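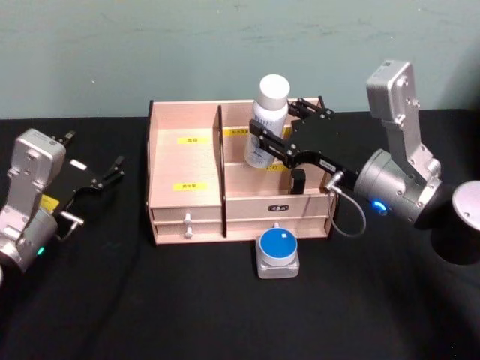
Gripper Comparison Bench: Frequently Asked Questions

What is being compared?
Parallel grippers on a two-arm bench. The current round puts the Starnik two-finger gripper against the Beddoe two-finger gripper. Arms, controller and task list stay the same for both.

Which tasks are in the set?
There are 9. They include lifting a bottle out of an organizer compartment, opening a drawer by a small round knob, and pressing a large dome button. The full list is in the Vorkville bench notes.

Why a bottle?
It is a common shape with a smooth side wall. The gripper has to close on the body from one side while the compartment walls limit the approach. Short, wide grippers tend to hit the divider first.

How many trials does each gripper get?
109 per task. Trials stopped by a controller fault are rerun. Trials stopped by a dropped object are counted as failures.

Can I use only one arm?
Yes. Set the unused arm to hold, with its gripper open, and park it clear of the organizer. Single-arm results are listed in a separate table and should not be merged with two-arm results.

What grip force should I start with?
Use the lowest setting that holds the object through a full lift. On empty plastic bottles, higher settings deform the wall and change the finger contact. Record the setting with every trial.

Does cable routing affect the results?
It can. Leave enough slack at the gripper connector for full wrist rotation, then run the wrist through its limits before the first trial. A tight cable shows up as a position error of up to 7 mm at the fingertips.

Do I need to recalibrate after changing a gripper?
Yes. Redo the tool center point and the payload values. Camera calibration can be kept if the camera mount was not touched.

Which controller version is supported?
Dornuvwood 101 and later. Older versions do not log finger position.

Where do I send results?
Upload the log folder from the bench page. Do not rename the files.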